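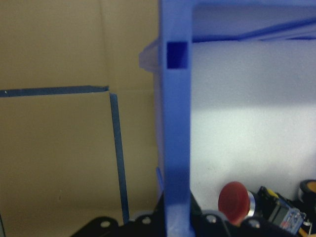
September, notebook, sorting project, 4:10 pm

Priya's writeup for the class says the two-arm sort is "basically solved." I'd like to see that hold up before it goes on a poster. Her log has 48 picks and 11 misses, all from the capacitor bin, and she calls the misses operator error. Maybe. I read the same log and see a grasp that is fine in the middle of the bin and poor near the walls.

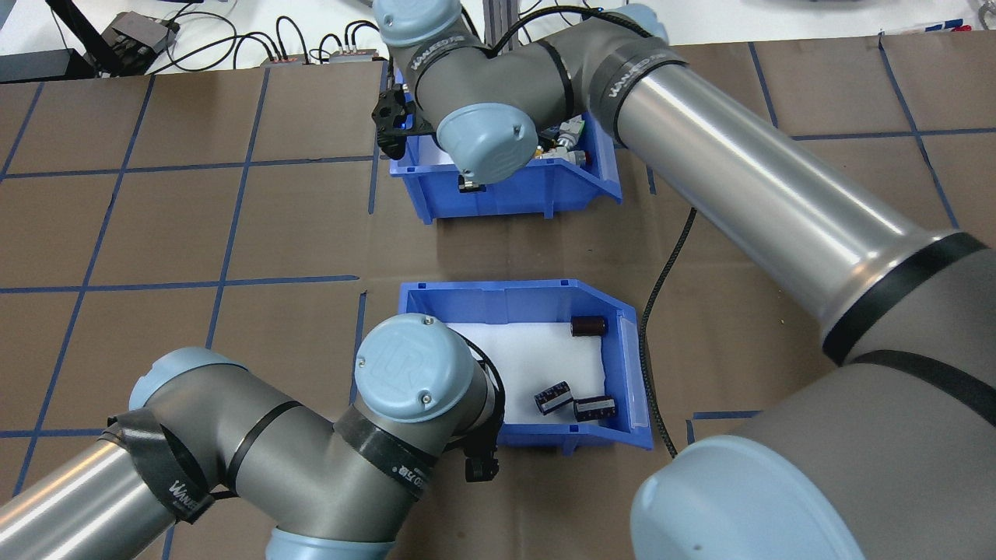 Tolera wants to fix it by collecting more demos. We already have 285 and he is asking for 600. My objection is that most of them were done with the parts well clear of the plastic, so doubling the pile gets us more of the same. If we do collect more, start with the parts against the side and front lip, and write down which ones.

Also not convinced by the tape grid. It helps us put the bins back after someone leans on the table, but the paper shifts too, and then the lines are wrong along with everything else. 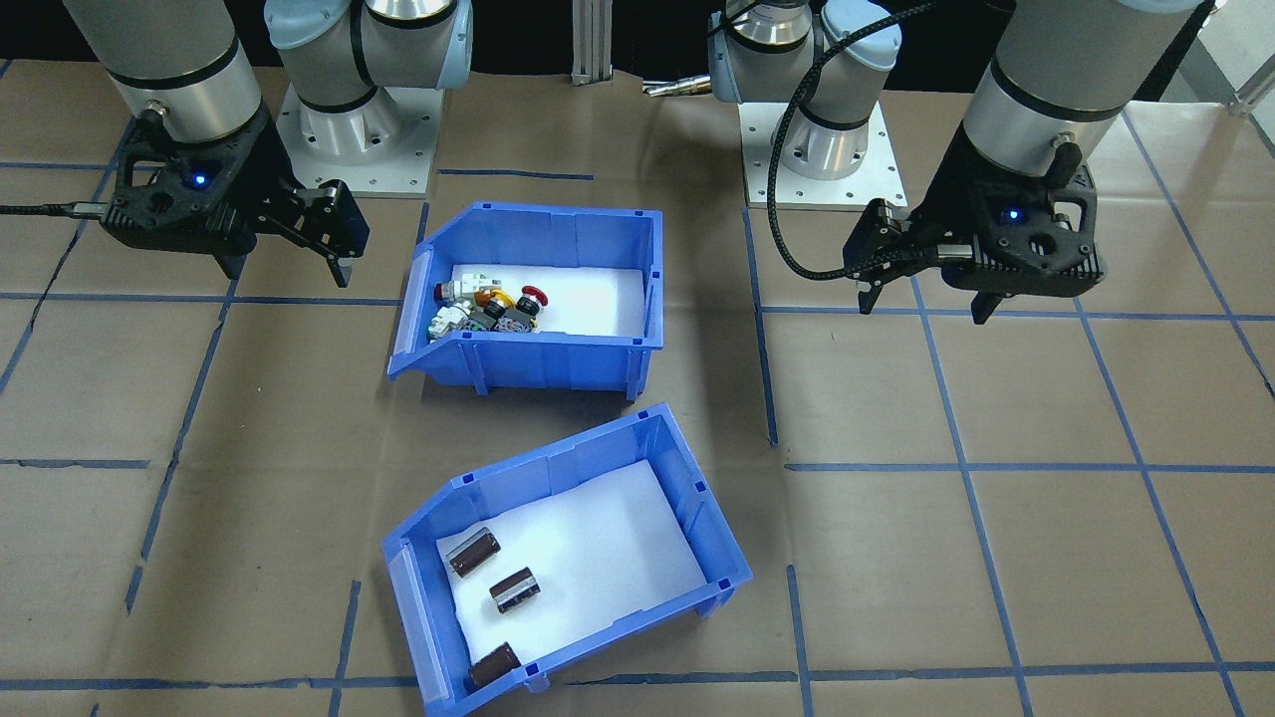
The mixed bin is a separate argument. Push button, terminal block, switch block, all in one heap at one end. Rungnapa thinks one policy can cover both bins. I think we'd be grading it on the easy one and averaging.

Wrist view from the capacitor bin: lots of blue plastic, not much part. If I can't tell from that view where to close the fingers, I doubt the model can. 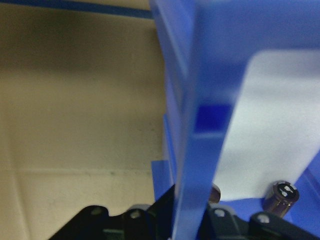

To do

Rerun the 48 with parts at the walls (me, Tolera)
Score the two bins separately
Ask Yolanda if the poster text can wait
Tape the paper down properly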